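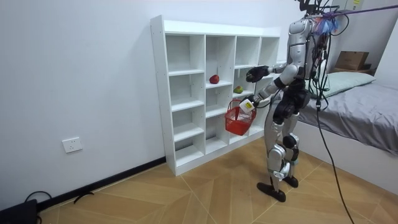 Figure 4. White open-cube shelving against a plain wall in a small room with a light wooden floor.

5. Open shelving and what people put on it

5.1 Why the open cube deserves its own section

We came to this part of the study expecting very little from it. Shelving was a single line on the Nakpan household form, tucked between curtains and lamps, and neither of us had planned to write more than a paragraph. Then the forms started coming back, and people had written in the margins, on the reverse, and in one case on a separate sheet stapled to the form. Renters of one-room homes have a great deal to say about shelves!

Of the 485 households that returned a usable form, 190 had at least one open-cube unit of the general kind shown in Figure 4. We use "open-cube" for any unit divided into square or nearly square compartments with no doors on the front. Units with a mixture of doors and open compartments were coded as closed, a decision we argued over for most of May and still find a little painful, as some of the most interesting answers came from exactly those homes.

5.2 Mixed use

The finding we most enjoyed was how freely people mix categories. The furniture guides discussed in Section 2 assume that a shelf has a job: books, or clothes, or dishes. In a one-room home that assumption falls apart quickly. Respondents described compartments with bread beside phone chargers, or winter hats above a rice cooker, and they described them with real affection. Fruit came up again and again. Several people told us they eat more of it when it is out on a shelf at eye level, and one wrote that a mango behind a door "is a mango I will meet again when it is too late."

We can't say from these data whether visible fruit is eaten faster. The form asked about placement and habits and did not ask anyone to keep a diary. Still, the remarks fit well with the interviews in Section 4, where residents of the Altside building talked about keeping "today's things" in the open and "someday things" in boxes under the bed.

5.3 Height and reach

Compartments between waist and chest height were almost always described as the busy ones. Bottom rows held shoes, bags and anything heavy. Top rows held what respondents called display, a wonderfully elastic word that took in trophies, dried flowers and unopened mail. Older residents at Claltico Court used the bottom row less than younger ones did, and two of them had turned a tall unit on its side so that everything could be reached without bending. We had never thought of doing this, and one of us (W.R.) has since done it at home.

5.4 Dust, and other complaints

Open fronts have their costs. Dust was the leading complaint, followed by the feeling that a room with open shelves never looks tidy to a visitor. Some households answered this with fabric bins, which in effect turn an open compartment into a drawer. Others hung a cloth over one column only, usually the one nearest the bed. The Perix pilot form had no question about coverings at all, and we would urge anyone repeating this work to add one. The range of answers we received by accident suggests that a direct question would bring in far more.

Wanpen Thaweesak and Wanpen Rattanakul

Print this section
E-mail this section

Related items
Under-bed storage in one-room homes
Folding tables and the shared meal
Curtains as walls: dividing a single room
The Nakpan household form, with coding notes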